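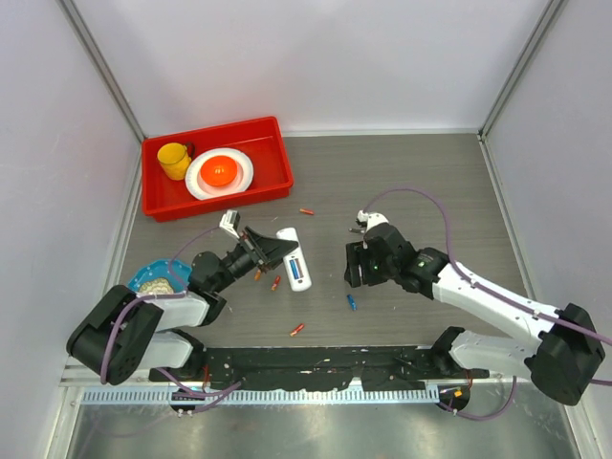

Why didn't it just stop when it lost the battery, came the question at the end of last class, and could we please start with that instead of the reading. Fine by me! The short answer is that the robot didn't know it had lost the battery. The long answer is these notes.

Unit 8: The Dollden jam, or what "grasp OK" means

Bring these to the lab section in Rocha. You'll want the part on the stop procedure in front of you when you're at the cell, and I don't want to be reading it out loud over the noise of the fans.

The task

Dollden is our two-arm tabletop job. One arm steadies the white battery case, the other picks up a loose battery and pushes it into the slot. When the battery is in, the arm lets go, backs off and goes for the next one. If you did the single-arm exercises in the fall you already know most of the moves. The new bit is that the arms share a job, so a mistake by one turns into a problem for the other, and that is pretty much the whole story of the jam.

The program runs under Oteto, the cell controller. Oteto talks to both arms, decides whose turn it is, and keeps the little status line we all stare at. The log viewer is Plistent. Please learn to read Plistent before you form an opinion about what happened. I formed mine first and had to take it back in front of a whole section.

What happened

The run had been going fine for 24 insertions. On the next one, the right arm went down for a battery that was lying closer to the case than the pick routine likes. The fingers closed, they stopped before they were fully shut, and Oteto wrote "grasp OK." So far this looks like every good pick we've ever had.

Except the fingers had caught the battery by its very end. When the arm lifted, the battery swung, then dropped out somewhere on the way over. The log doesn't say where, and I've stopped guessing. The arm carried on to the case with nothing in its fingers and started to push.

Now, pushing with empty fingers would have been harmless if they had landed in the open slot. They landed on the rim. The left arm was holding the case loosely (we had turned its grip down to keep from marking the plastic, my decision, sorry), so the case twisted under the push and wedged itself against the left gripper. Right arm pushes, case can't move, left arm tries to hold its position, and you have two machines leaning on each other through a piece of plastic.

Motor current on the right arm went to 80 percent of the limit and sat there. It sat there because our stop threshold was set above that. What finally ended it was the timeout on the insert step. Then somebody opened the enclosure and reached for the case while both arms were still powered and still loaded up like springs. That last part is why this is a safety unit as well as a debugging unit.

Reading the log

Open the run in Plistent and line up three traces: right finger width, right motor current, and step name. Leave everything else off for now, it's only clutter.

Look at finger width first. It settles at a sensible value when the fingers close on the battery. Then, partway through the carry, it drops. The fingers were still being told to squeeze, so when the battery left they simply closed the rest of the way. The information was there! The robot measured it, wrote it down, and did nothing with it, because our program checked the width once, right after closing, and never looked again.

I'd like you to find that drop yourselves and write down which step name is showing when it happens. A lot of people put the drop in the insert step because that's where the trouble shows up. Go back and look at the trace again before you hand it in.

Then look at current. During a normal insertion you get a short bump and it falls away. In the jam it climbs and flattens out. Flat is bad. A flat high current with no movement means the arm is working hard against something that isn't giving, and you can spot that much sooner than any timeout will.

Things that made it worse

Clutter near the case. We let loose batteries lie wherever they ended up, and the pick routine was tuned on a tidier table. It has no idea that a battery lying right up against something else needs a different approach angle.

A soft grip on the case. Already confessed.

One status line for two arms. Oteto shows the last message from whichever arm spoke last. During the jam the left arm was happily reporting that it was holding position, so anybody glancing at the line saw a cheerful message. I did glance at it. I went back to my coffee.

A timeout doing the job of a force limit. Timeouts are for a step that has gone quiet. They are a lousy way of catching a step that's busy crushing something.

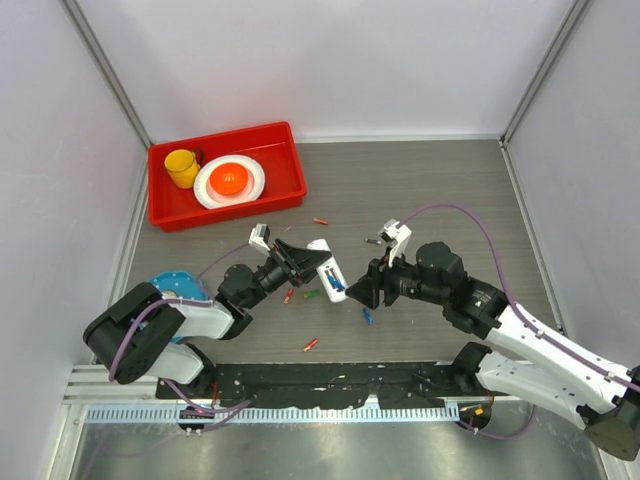
Fig. 2. Battery case between the two grippers, with loose batteries on the table.

Look at how little room there is in the middle when both arms come in. Any sideways twist of the case takes up what gap there is, and then your fingers are the next thing to go in there if you've decided to "just help it along." Please don't help it along. Cables also loop up over the arms, so if you lean in from the side you've got those to think about too.

What we changed

The width check now runs all through the carry. If the fingers close past the pick width, the arm stops where it is, and the program asks for a new pick. The first version of this was too twitchy and stopped on perfectly good carries, so there's a small allowance now. You'll tune it in the lab and you'll probably get it wrong in both directions before it settles.

The insert step has its own current limit, well under the old one, and if the current stays high without any travel for 2 seconds the arm backs straight out the way it came in. Straight out matters. An early fix had the arm lift first, and lifting with a wedged case just drags the whole thing up and lets it go.

The left grip went back up. We live with the marks.

Oteto's status line now names the arm that's talking. It's a tiny change and I like it more than all the others put together.

If the arms are leaning on each other

Hands stay outside the enclosure. Say "stop" out loud so your partner hears it, and hit the stop button.

Wait for both arms to show as stopped. One arm stopped is still one arm running.

Don't cut the power right away. Depending on the pose, an arm without power can drop, and whatever was squeezed between the two can shoot out sideways. Use the release routine on the panel, which opens the right gripper, backs it off, then does the left.

If the release routine refuses to run, come and get me. I mean it. I would much prefer to be interrupted.

Once the arms are parked and powered down, you can take the case out. Check the batteries one at a time for dents or torn wrappers. A damaged one goes in the return bin by the door, never back on the table, and never into your pocket with your keys (yes, it has come up).

Save the Plistent log before you restart anything. Restarting clears the buffer, and then all we've got is everyone's memory of it, mine included.

For lab section

Run the old program on the saved log in playback, with no arms moving. Mark the moment the battery was lost, the moment the current goes flat, and the moment the timeout fires. Then put the new checks in and mark where each one would have stepped in. I want a sentence or two on which check you'd keep if you could only have one.

Second part: suggest a fault the new checks would still miss. A few to get you going. What if the fingers pick up something that happens to be as wide as a battery? What if the battery is held perfectly well, only backwards? What if the case is already full? Pick one of these or bring your own, and say which trace you'd look at first.

Write-ups can be handwritten. Put your cell login on the top so I can match them to the runs, and leave them in the tray outside my office before the next unit.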